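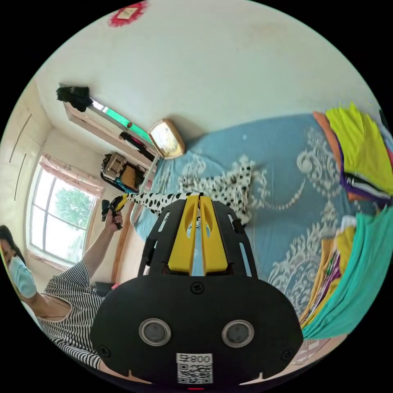
The bedroom and laundry part of the Pendilmont home support project moved ahead as planned in October. Most of the month's hours went into clothes: sorting what was on the beds, folding it, and getting it back into wardrobes. The bed is still the main work surface in nearly every home we visit. In this room the light blue bedspread with the white scroll print was left on, the bright pieces were folded and stacked along one side, and the spotted and polka-dotted items were among those still to be folded. Folding on the bed is slower than folding on a table, but very few of the bedrooms have space for a table, and we have stopped asking households to make room for one.

**Work done in the period**

We completed 13 bedroom visits, all in the Nenilach area. The plan was for the same number, so there is no carryover. Two homes were visited a second time at the household's request. In both, the wardrobe had been set up on the first visit and the family wanted the shelves arranged differently once they had used them for a while. We counted these repeat visits under follow-up and did not charge them to the bedroom line.

Total pieces folded and put away came to 1,305, against a target of 1,000. The target was set before we knew how much clothing was being kept on open shelves and at the foot of beds, and it was too low. We suggest keeping the same target for the next period anyway, as the remaining homes are smaller.

Pieces are counted once, when they go into the stack. Socks are counted as pairs. Bedding is not counted, and neither is anything the household sets aside to give away or use for rags.

**How the work is organized**

The order of work has settled down since the last report. Clothes come out first and go on the bed. Long items and anything with straps or loose ends are folded before the small items. Finished stacks go on the wall side so they are out of the way, and the open side of the bed is kept for folding. Stacks are sorted by person and then by type. We tried sorting by color in the first few homes and dropped it. It made the stacks look tidy, but people could not find what they wanted.
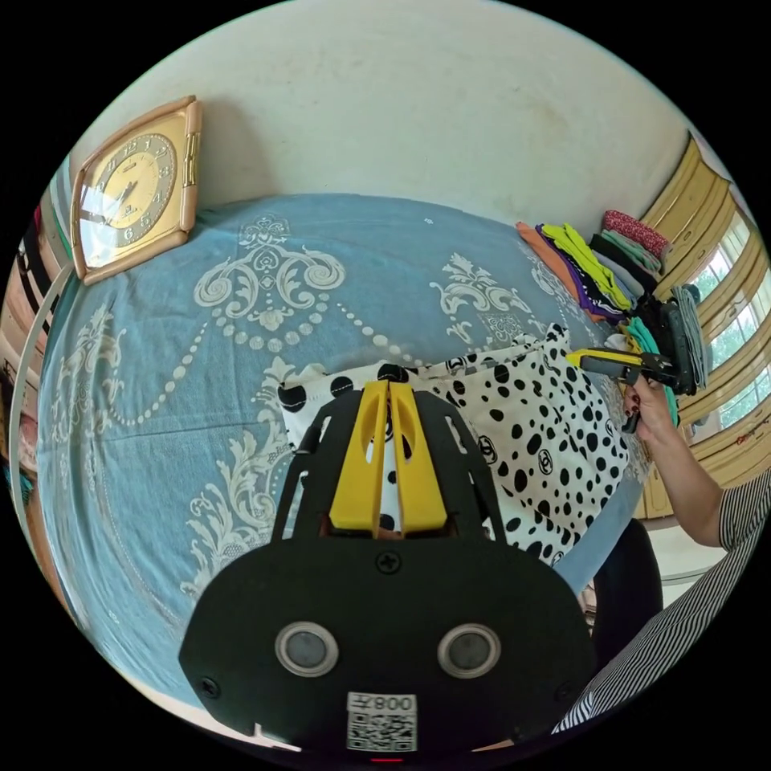
*Folded clothes stacked by the wall on the right side of the bed, with a polka-dot garment lying on the bedspread.*

Stack height needs more attention. Soft fabrics slide when the pile gets tall, and mixed piles slide sooner. Workers have been told to start a new stack when the first one leans. Smaller stacks also fit the shelves better and can be carried in one trip.

**Supplies**

The shelf dividers ordered from Jakubowski arrived and have been used in all the homes with deep wardrobe shelves. They hold up well, but they are a little wide for narrow cabinets, where we left them out. The Hitix storage bags came late and in only one of the sizes ordered. We used them for winter blankets. The missing size is on back order and has not been billed.

**Problems**

Closet space is the main one. In several homes there is more clothing than the wardrobe can hold, even when everything is folded well. We do not ask anyone to throw things out. What we can do is move out-of-season clothes to bags and use the space under the bed, and that is where the Hitix bags were supposed to help. Until the larger size comes in, these homes will stay partly finished.

Visit length is the other. We budgeted a morning per bedroom. Rooms shared by more than one person ran into the afternoon, and the workers' lunch break was cut short more than once. We have started booking shared rooms for the full day.

**Next period**

- Finish the remaining Nenilach bedrooms
- Return to the partly finished homes when the storage bags arrive
- Order a narrower divider, if Jakubowski makes one
- Begin kitchen shelves in the homes where bedrooms are done

No change to the budget is requested. The supplies line will be slightly underspent until the back order is filled.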